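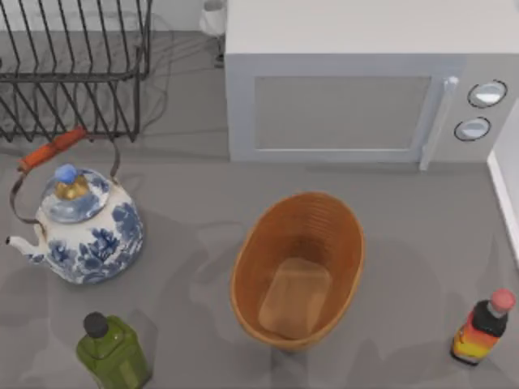 Evbridge Teaching Room - Pre-Session Checklist for Kitchen Demonstrations
Filled in by Jaruwan Kamolrat, April 14, 2021
Covers: remote control from the Nijs desk, hand guiding on the Tridgate arm, and the simulated counter

Please tick as you go and do write in the comments, even if it is only a grumble. I read every one of them, and the last version of this list was much improved by people grumbling on it.

PART A - The simulated counter (do this before anyone touches the real arm)

A1. Scene loads with the kettle, the basket and both bottles on the counter. OK
Comment: All four present and with a decent bit of space between them. The green bottle and the one with the pink cap are at opposite sides, so a beginner can practise on either without knocking the other over.

A2. Microwave and dish rack at the back of the counter. OK
Comment: Please leave them there! I know it is tempting to pull the rack forward for the plate task, but the kettle task uses the same scene and the next person will wonder why their replays keep clipping the wires.

A3. Basket starts empty. OK
Comment: Reset if you find anything in it. We had a whole batch in March where the bottle was already in the basket at the start, and the poor learner was being taught to do nothing at all.

A4. Kettle handle can be reached from above without the wrist passing over the rack. OK, with a note
Comment: Fine if you come in from the front. The grip lies at a slant, so turn the wrist first and then go down. New people nearly always do it the other way about and end up nudging the lid.

A5. Old recordings replay without error. PARTLY
Comment: Of the 2,614 demonstrations on the Zarkow drive, 1,838 have been replayed and signed off. I would love us to reach 2,000 before the next review, so if you have a quiet half hour, please set a few going and note where you stopped.

PART B - Remote control desk

B1. Emergency stop pressed, tested and released by the person who will be driving. OK
Comment: By the driver, please, and not by a kind friend on their behalf.

B2. Hand controller held still for a slow count of ten, arm does not drift. OK
Comment: A tiny wobble at the start which settled by itself. I have left it in the log so that we can see whether it comes back.

B3. Speed limit set to the beginner setting. NOT OK at first, now OK
Comment: Somebody had left it on the fast setting. No harm done, but do put it back when you finish - it takes two seconds and saves the next driver a nasty surprise.

B4. Screen delay feels normal when opening and closing the fingers. OK

PART C - Hand guiding on the arm

C1. Sleeves rolled, lanyards off, long hair tied back. OK

C2. Arm goes slack only while the guide button is held. OK
Comment: Tried it at full stretch and folded in. It stops promptly in both positions, and I was very pleased with it after last month's new cable.

C3. Second person standing within reach of the stop button. OK
Comment: Within reach means an arm's length. The kettle in the kitchenette does not count, however much we should all like it to.

C4. Bottles for real demonstrations hold water only, caps tight. OK
Comment: One cap was a little loose and has been done up.

C5. Floor marks visible, cables taped down. NOT OK
Comment: The tape by the desk is lifting again. I have stuck it down for today but it wants doing properly with the wide roll.

PART D - After the session

D1. Failed attempts kept and labelled as failed. OK
Comment: Please don't delete them, they are as useful to us as the good ones. There are 76 with no label at all, and I will sit down with those myself.

D2. Arm parked, power off at the wall, log signed. OK

Result: fit to use, with C5 to be put right before the next hand guiding session.
Signed: J. Kamolrat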